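Notes for the Friday talk, February. Laptop on the side table, water jug full, slides on a slow click.

## Opening

Thank people for coming. Say what the talk covers: rinsing out thin plastic bags at home so they can be used again. It takes a table, a bucket and some clean water. No sink needed.

Mention that the Surkell household group started with produce bags and stuck with them. Thirty-one households signed up through the Trisora newsletter. Most had a drawer full of bags already.

## The table

Start with the surface. A plain wood tabletop is fine for this work. Wipe it before you begin and clear it completely, so a wet bag has somewhere to go.

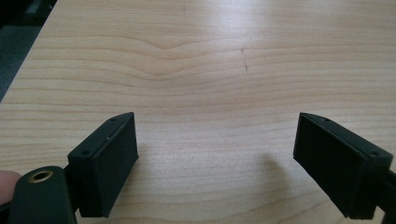
Do I need to cover a wood table first?

A towel under the bucket is enough for most tables, as long as you wipe up drips when you finish. If the finish is old or worn through, use a tray.

Pause for other questions about furniture. People ask about glass tops — same advice.

## Checking the bag

Open the bag all the way before it goes near water. Shake it over the trash. Look in the corners for crumbs, receipts and bits of label. Hold it up to a window and check for small holes.

Bags that held raw meat go straight in the trash. Say this twice. It was the most common question on the Tromis helpline list last year.

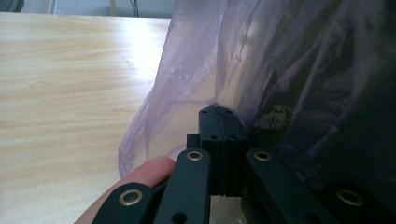 Color makes no difference to the washing. It can help with sorting, though. Kamlesh Bhatt keeps one color for onions and potatoes and another for everything else, and he has done it that way for eight years.

## Rinsing

Slow down for this part. The back rows will want to write it down.

- Fill the bucket partway. Leave room for your hands.
- Lower the bag in bottom first.
- Let water into it, lift, and tip it out.
- Change the water after two greasy bags.
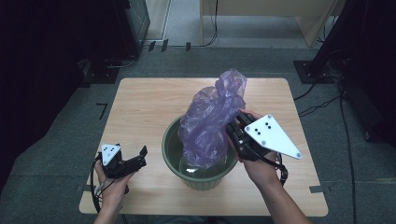
Thin film traps air, and that is why people end up fighting with it. Push down gently from the top and let the air come out of the open end. You can see how a bunched-up bag stands well above the rim of the bucket with only its lower part in the water. Keep hold of one side and feed the rest in a little at a time. Hard squeezing tears the seams.

Skip the story about the Tam workshop if we are past the halfway mark.

## Drying

Turn the bag inside out and hang it over a bottle or a wooden spoon set in a jar. Turn it again after two hours. A bag folded away damp will smell by the next day.

Empty the bucket on the garden or down the drain. Wipe the table, then dry it with a second cloth.

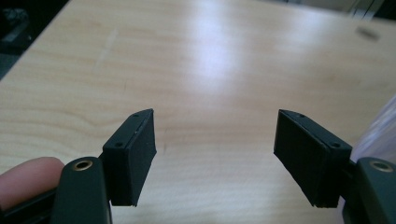
**Lertchai Suwannarat**
Household Reuse Coordinator, Surkell

Handouts are by the door. The sheet has the rinsing steps on one side and a list of bags to throw out on the other. Take an extra for a neighbor.

Leave time for questions. Collect the sign-up sheet before packing the projector.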